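Brikeo, Vumomholm site
Equipment maintenance meeting, Ra station
Minutes of the meeting held 14 Jan 2024

Present: station maintenance, recording operations, calibration, purchasing (first two items only).
Apologies: facilities.
Minutes of the December meeting were accepted with one correction. Under item 4, "left collar" should read "right collar."

1. Condition of the hand-held gripper pair

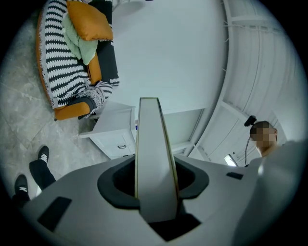
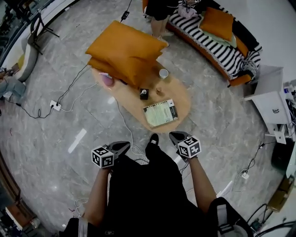
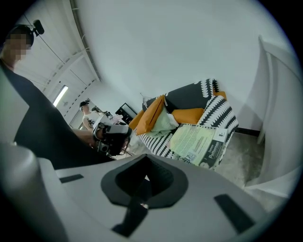
Ra station, sitting area, hand-held grippers in use.

Cable routing at the station was the main point carried over from December. Operations asked again for a layout that stays the same from one recording block to the next. At present the leads follow whatever path is shortest on the day. The second picture shows the present state: white power strips on the floor to the left and right of the low table, and a black and a white cable crossing the marble on the left side. A thin white cable also comes off the table and runs toward the operator's feet. Maintenance regards the last one as the first to fix, as a pull on it would load the connector at the table end. It was agreed that all leads will leave the table on the side away from the operator and that floor runs will go under flat cable covers. The cover positions will be marked on the floor plan and not taped to the tile.

Wear on the finger and collar was discussed next. The black rubber collar around the finger is to be inspected with the finger at both ends of travel. Calibration has found fine grit under the lip of the right collar on two occasions, both after sessions with the fleece blanket. Lint is to be removed with a dry brush. Solvent wipes are not to be used on the rubber or on the black pads on the body.

The finger plate is to be replaced when the thin edge strip lifts anywhere along its length. Operations asked whether a lifted strip could be glued back. Maintenance advised against this – glue squeezed out at the edge changes the width at the tip and the opening calibration then has to be repeated anyway.

2. Spare parts

Purchasing reported that the collars ordered under request 3899 have been received from Brultumari and are in the parts drawer. The finger plates on the same request are outstanding. The supplier has quoted 38 days for them. Purchasing will ask for a part shipment and will report by e-mail.

The fasteners in stock for the marker cubes are the wrong length. They bottom out before the cube is seated. They are to be taken out of the drawer and the correct length ordered.

3. Marker cubes

Calibration asked that nobody hold a gripper by the cube when passing it across or setting it down. A cube that has been knocked is to be treated as moved, and the offset check is to be run before the next recording. The check takes less time than sorting out a bad block later.

Faces with scuffed print are to be replaced as a full set. Single faces printed on a different date have come out with a slightly different black, and detection at low angles was worse.

Reflections from the polished floor were raised. Calibration has seen missed detections when the operator stands between the table and the window side. No change to the lighting was agreed. Operations will note the operator's position for each block so that the missed detections can be compared.

4. Head-mounted camera strap

The strap loosens during longer blocks. Operations will check tension at each change of operator, and maintenance will fit a stop behind the buckle on the spare strap for trial. If the trial strap holds for a full day, the others will be changed to match.

5. Battery practice

Packs are to be taken off charge for storage at 70 percent. Packs found full at the end of the day have been left on the charger overnight, against the written procedure. The procedure sheet will be moved to the charging shelf.

6. Maintenance log

Entries have been made in both the paper log and the shared sheet, and they do not agree for December. The shared sheet is the record from this meeting on. Maintenance will copy across the missing paper entries.

Actions

Maintenance – cable covers, floor plan, strap stop, log entries
Purchasing – part shipment of finger plates, cube fasteners
Calibration – written offset check, one page, kept at the station
Operations – operator position notes, strap tension check, procedure sheet

Item held over: storage case for the second gripper pair.

Next meeting to be set when the finger plates arrive.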